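2015-05-26

Back from the council meeting and too wound up to sleep, so you get the long version tonight. Four hours! I took a sandwich and ate it before they'd even got through the minutes.

The big item was the bus depot again, and whether the city should sell it to Brandari. If you've been reading this diary since November you know where I stand. The mayor's people say we need the cash, and fine, we do, but selling the one piece of flat land we own next to the river to plug a hole in a single year's budget is like pawning your stove to buy dinner. Tõnu Siliņa said more or less the same thing with a lot more patience than I have. He had the old lease with him and he read from it, the part where the city promised to ask the neighborhoods first. Nobody on the other side had an answer. One of them looked at his phone the whole time (I could see him perfectly well from the second row, and so could his wife).

Then came public comment. There were 677 names on our petition as of this morning and I got to hand it over myself, which made me sillier and prouder than it should have. My voice shook for the first bit and then I got mad and it stopped shaking.
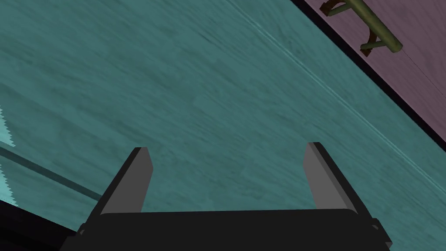
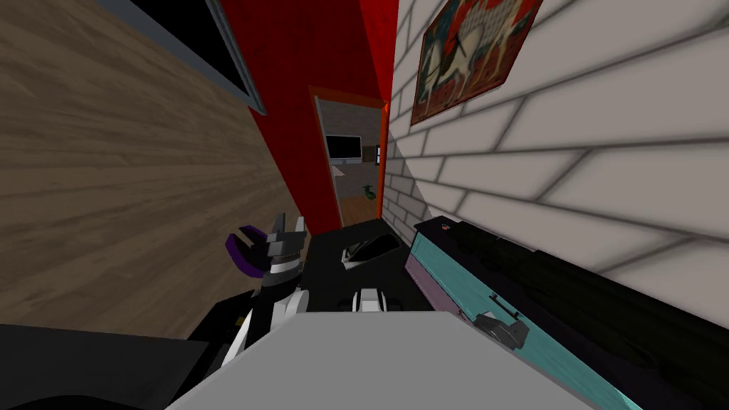

Hicham Abou Zeid got up after me and I was worried, because he's voted with the mayor on nearly everything since he got in. But he asked for the appraisal to be made public before any vote, and he asked it twice, and the second time he didn't sit down until he got a yes. I may have clapped. We're not supposed to clap. The chair gave me the look.

So the vote is put off for now. I don't trust it one bit. Putting things off is how they got the Lollitz Street parking deal through, when everybody had gone on vacation and the room was half asleep. Pärn thinks I'm being paranoid and that they've lost their majority on this one. She was also sure we'd win the library fight, so we'll see.

Things to do tomorrow: write to the paper before they print the mayor's version, call Tõnu about getting a copy of that lease, and get more petition sheets run off. I'd love to hit 1,000 but I'll settle for whatever makes them nervous.

My feet hurt and the cat is sitting on my notes. Bed.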